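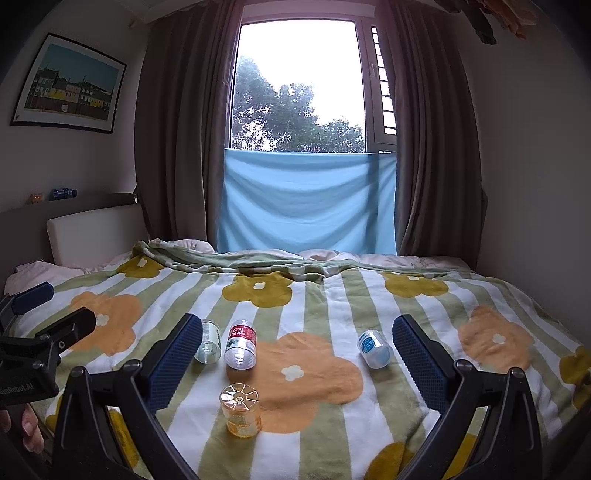
Plastic bottles on a patterned blanket.

What Happens to a Plastic Bottle?

Most drink bottles are made from a plastic called PET. It is light, it does not break easily, and it can be melted and shaped again. A bottle left on the ground may stay there for a very long time, so it should go into the correct bin.

At the Mabula Sorting Center, a moving belt carries the bottles past workers and machines. Clear bottles go one way and colored bottles go another. Each group is pressed into a large block called a bale. Next, the bales are opened and the bottles are chopped into flakes – small pieces about the size of a fingernail.

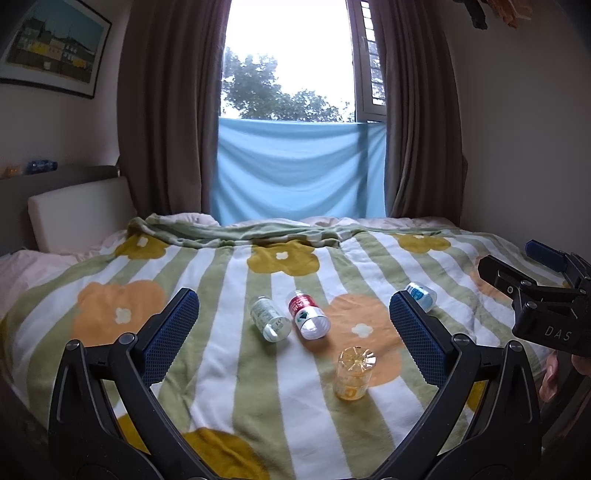
Bottles may be clear or colored.

The flakes are washed in hot water to remove glue and paper. They are then melted and made into new bottles, carpet or thread.

How You Can Help

Empty the bottle and rinse it. Ask an adult whether the cap should stay on, as the rules differ from town to town.

Word to know
Bale: a large block of material pressed tightly together.

Text by Irja Heiskanen. Page last reviewed Wednesday, March 22, 2006.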